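Home | Posts | Replies | About | Log in

Can machines do your chores yet? a thread

14 May 2022

1/ OK so I spent my Saturday reading about robots that are supposed to fold towels and wipe counters, because my own towels were sitting in the dryer and I wanted to feel better about it. Long thread, sorry! 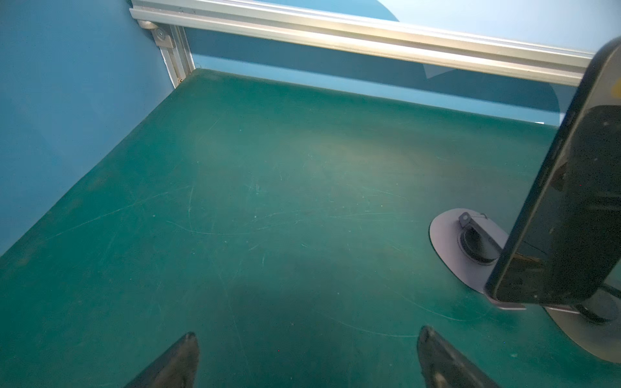 2/ The short version of my opinion: shop floor, yes, sort of. Kitchen, not for a good while. I know that's boring but I've gone back and forth on it all week.

3/ At the Larkitz shop where I pack orders we have one arm. It moves trays from the Plakard bench to the belt. On a good shift it does 300 trays and I do other stuff. On a bad shift one tray comes in slightly warped and the arm just stops and waits for me (like my dog at the back door).

4/ And a tray is easy! It's flat, it's stiff, it's the same tray every time. Now think about a fitted sheet. I have been a person for decades and I can't fold a fitted sheet.

5/ Somebody replied last time that wiping a table must be simple. Is it though? You have to know what's a crumb and what's an earring. You have to pick up the salt, wipe, put the salt back. Then there's the sticky spot that needs a second go and a bit of swearing.

6/ My cousin bought the Ezzat floor thing, $89 used. It does the hallway great. It has also eaten 2 phone chargers. She still loves it and named it after our uncle.

7/ What I'd pay for: something that empties the dishwasher. That's it. Don't talk to me, don't play music, just put the bowls where the bowls go. I'd even rearrange the cupboards for it.

8/ The closest I've found is the Olach arm, $1626 before shipping, and the maker's own page says cups only. Cups! I can do cups!

9/ They say a bowl update is coming in June. I'll believe it when I see it stack the weird oval one from my mom.

10/ Anyway the towels are still in the dryer. Tell me which chore you'd hand over first, I'm reading all the replies tonight.

Print this page | E-mail this to a friend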